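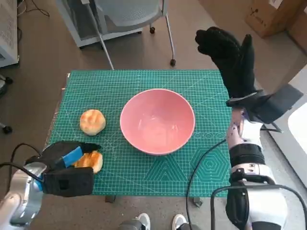 One reader wrote in after my last post to say that glove fingertips wear out long before the motors do, and that I should stop changing them only when a grasp fails. Fair enough. I started keeping a log, and the comment was right.

The cell has two arms and a hand on each, set up at a table with a cutting mat on it. The mat stays because the grid makes it easy to put things back where they were. Bread and a bowl are what I use for checking the hands after any work on them. Toast is the harder test. Too much grip and the crust breaks, too little and it slides.

Left hand first. The glove came off at 164 cycles with the index fingertip polished smooth. I cut the new one from the Setiawan fabric, which is thinner than the Drosstead stuff I used before and doesn't bunch at the knuckles. Swapping it takes 15 minutes if the wrist module stays on. Then re-zero the fingers, open and closed, 2 times.

Cables next. The one off the right arm still hangs over the table edge and I don't like it. Rulterer sells a clip that would hold it to the forearm, but the straps are already crowded there. I'll try moving one strap down toward the elbow.

Next glove check is at 400 cycles on the right hand, sooner if the thumb seam starts to open.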